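Workshop notebook, Lavbridge bench
September, entry 1403
3 min read

Back on the hide glue for the Tremblay chairs. Last week's batch let go at two stretcher joints overnight, so I started over with the Osance granules and kept better notes this time.

Weighed out 400 g dry granules and 700 g cold water. Soaked in the covered jar from 7:30 in the morning until after lunch. The granules had swollen evenly and there was no gritty layer at the bottom like last time. I think the old batch never soaked through. The jar was too narrow and the bottom third stayed packed.

Heated in the double jacket, lid on, thermometer through the cork. It wants to sit a little under the point where you can't keep a finger in it. The Jasport heater overshoots on the first climb whatever you set, so turn it down early and let it coast. Second climb was fine. Skimmed once. 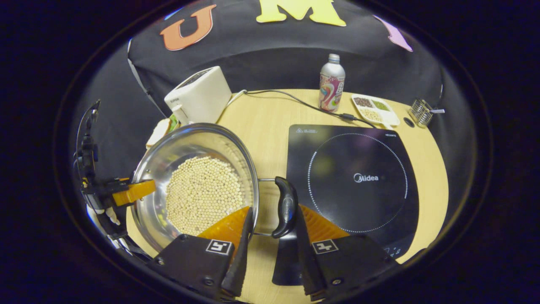
Test joints: red oak offcuts, plain mortise and tenon, same fit as the stretchers. Made one set with the wood at room temperature and one set warmed on the radiator shelf first. The warmed set had noticeably more open time — long enough to seat the tenon, check square, and get the clamp on without rushing. On the cold set the glue was already stringing by the time I reached for the clamp. That probably explains the two failures as much as the soak does.

Left both sets clamped overnight. Pulled them on the hanging scale in the morning. Cold set: one joint opened below the 2000 N mark, the other held. Warm set: both held, and I stopped there so as not to bend the hook again.

To do before the chairs go back together:
- scrape the old glue out of the stretcher mortises, warm water and the bent chisel
- new cork for the jacket, this one is splitting
- date the leftover glue and put it in the fridge, toss it if it smells
- ask at Jasport about a replacement dial

Left front leg on chair three has a hairline at the top mortise. Will look at it again in daylight.

Contact | © Lavbridge Workshop | Back to top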